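Robots at Work: How Machines Change the Jobs People Do
A reading page for ages 8 to 11, prepared by the Eltudar Museum of Work

Words to know
Automation: using machines to do a job that people used to do by hand.
Gripper: the part at the end of a robot arm that takes hold of things.
Joint: a place where an arm can bend or turn. Your elbow is a joint.
Operator: a person who runs a machine and watches over it.

What is automation?
Many jobs are made of small steps that repeat. A worker picks up a part, turns it, sets it down, and reaches for the next one. When a machine takes over steps like these, the work has been automated.

Automation is not new. Water wheels ground grain long before there was electricity. A washing machine at home is a kind of automation as well. A robot arm is different from a washing machine in one important way: it can be given a new task. The same arm may sort parts one month and pack boxes the next.

This page tells about one workplace, the Melnychuk toy works in the town of Brekden. Fifty years ago, every toy block there was sorted and packed by hand. Today the company packs 500 sets of wooden blocks each day, and robot arms do part of the work.

Before a task moves to the packing hall, it is tried out at a small practice station. The people who work there call the station Zinero. Two arms share one tabletop at Zinero, and they practice with blocks of many colors and more than one shape.
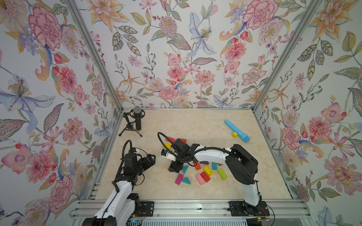
What does a robot arm need to learn?
Picking up a block seems easy to a person. You look at it, reach out, and close your fingers, and you hardly think about it. For a robot arm, each part of that action is a problem to be solved.

First, the robot must know where the block is. If the blocks are always in the same spot, this is simple. If they are scattered, the robot needs a camera or another sensor to help find them.

Second, the gripper must come in from a good direction. A rectangular block has flat sides that are easy to hold. A triangular block has slanted sides and may slip out.

Third, the gripper must close with the right amount of force. Too little, and the block falls. Too much, and the paint may be scratched.

Last, when two arms share a table, each must stay out of the other's way. People who cook together in a small kitchen have the same problem, but they can talk to each other. The arms must be given rules to follow. One common rule is that an arm waits until the space in front of it is clear.

Who teaches the robots?
The robots at Melnychuk do not choose their own work. People decide what the arms should do and how carefully they should do it. Many of these people once packed toys by hand.

Endang Purba joined the company as a packer and stayed in that job for many years. She is now 58 years old and is the lead operator at the practice station. Her knowledge of packing is needed every day.

"I know how the blocks have to sit so that the lid will close," Ms. Purba explains. "An engineer can make the arm move. I can tell the engineer that the purple one should go in last."

Ms. Purba took classes for the new job, which began in May. She learned to start and stop the arms, to read the messages on the control screen, and to write a clear report when something went wrong. She remembers that the reports were harder for her than the machines.

Neat rows are an important lesson in block packing. In a Melnychuk box, blocks lie side by side in pairs, with the next pair close behind. Red, teal, pink, yellow, orange-red, and green blocks can all be placed this way. Triangular blocks are packed separately, in a tray of their own. 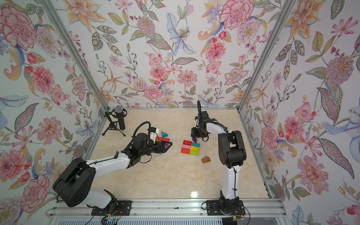
Do robots take people's jobs away?
Sometimes they do. When a machine takes over a task, a company may need fewer people for it. Other jobs may appear, such as repairing the machines or planning their work, but the new jobs are often different from the old ones, and people need time and training to learn them.

At Melnychuk, 71 people worked in the packing hall before the first arms were put in. The company promised that no one would be sent away because of the robots. Some packers moved to the paint shop. Others trained as operators or inspectors. When older workers retired, not all of their places were filled, and the packing hall now has 40 workers.

People at the company hold different opinions about this. Some are glad that the heaviest and dullest steps are gone. Others miss the full hall and the talk at the long tables. Both opinions deserve to be heard when a workplace makes plans.

What has become easier?
Packing by hand meant making the same movement thousands of times. This can hurt a person's wrists, shoulders, and back. Doctors call this kind of harm a strain injury. An arm made of metal and plastic does not get sore, although its parts do wear out and must be replaced.

The working day has changed too. Packers used to stand for most of their shift. Operators may sit, walk, and stand, and they change places every hour so that everyone has a turn at each task.

What has become harder?
Watching a machine calls for a special kind of attention. When everything goes well for a long time, a person's mind may wander. Then, when something goes wrong, the operator must act at once.

Pylyp Lytvynenko trains new operators at Melnychuk. He teaches them to look at the whole table, including the blocks that no arm is using. A block lying at an angle may cause trouble several steps later. So may one block resting across another, because the gripper might take hold of both.

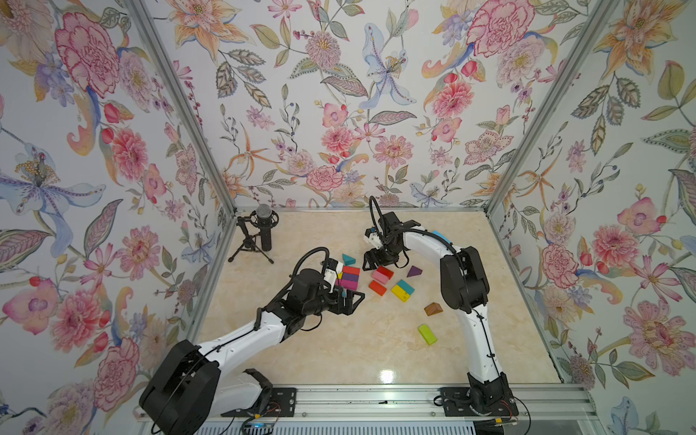
Mr. Lytvynenko also teaches operators to ask for help early. In his classes, stopping the arms to ask a question is never counted as a mistake. New operators practice stopping the machine many times before they are allowed to start it.

There is more to read than there used to be. Instructions for the arms change often, and each change must be learned by every shift. Workers who do not like screens have found this tiring, and the company now prints the instructions on paper as well.

Rules for working near robot arms
Every operator at Melnychuk follows these rules:
Keep hands outside the work area while the arms are moving.
Tie back long hair and remove scarves and bracelets.
Know where the stop button is before beginning.
Stop the arms before reaching for a fallen block.
Tell the next shift about anything unusual.

What can people do that these robots cannot?
A robot arm is good at repeating a task it has been prepared for. It is much less able to deal with a surprise. If a box arrives with a torn corner, a person sees the problem and knows that a customer would be unhappy. The arm may simply go on packing.

People also make the decisions. They choose which toys to make, what is fair to ask of workers, and which tasks should stay in human hands. At Melnychuk, the final check of every box is still done by a person. The workers asked for this, and the company agreed.

Try it yourself
Work with a partner. Place ten blocks between you on a table. Each of you may use only one hand, and only the thumb and first finger. Without speaking, build two neat rows together. Then write down the rules that would have helped you. Try again with your rules and see what changes.

Talk about it
Think of a job that is done at your school every day. Which steps repeat? Which steps would you want a person to keep doing? Ask an adult who does that job whether they agree with you.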